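Flalside finger plates, six months on one pick cell
Reviewed by Kusum Chauhan

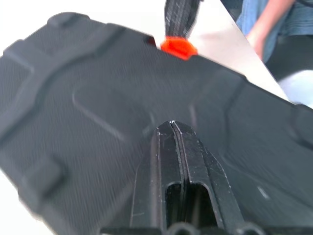 The gripper finger over one of the grey moulded parts. Scuffs on the plates are clear at this range.

We bought a set of Flalside layered finger plates for the cell that handles our dark moulded parts. The old one-piece fingers from Prajapati were fine until a tip got knocked, and then the whole finger went in the bin. With these you change the plate.

Fitting took me most of a morning. The plates come with bevelled edges and a narrow tip, and both halves have to sit level before you tighten anything. The leaflet gives the torque in tiny print on the back page — read it first. I didn't, and had to strip one finger down again.

After fitting you need to teach the tip position again. Ours was out by a hair on one side and it took Kaiwen Dai two goes to get it right.

Looking after them is simple enough. Dust gets into the slot and along the middle joint, so we brush them out at the start of each shift and wipe the plates with a dry cloth. The black finish shows every mark. That doesn't affect the grip, but if you like a smart-looking cell it will annoy you.

We swap the tips every 2000 cycles, which may be more often than we need to. A swap takes a few minutes with the finger left on the gripper.

Grumbles: the screws are too soft, and the spares pack cost us £63 from Troltamico with no single plates on offer.

I'd buy them again for this job. For heavy parts I'd stay with solid fingers.

Four out of five.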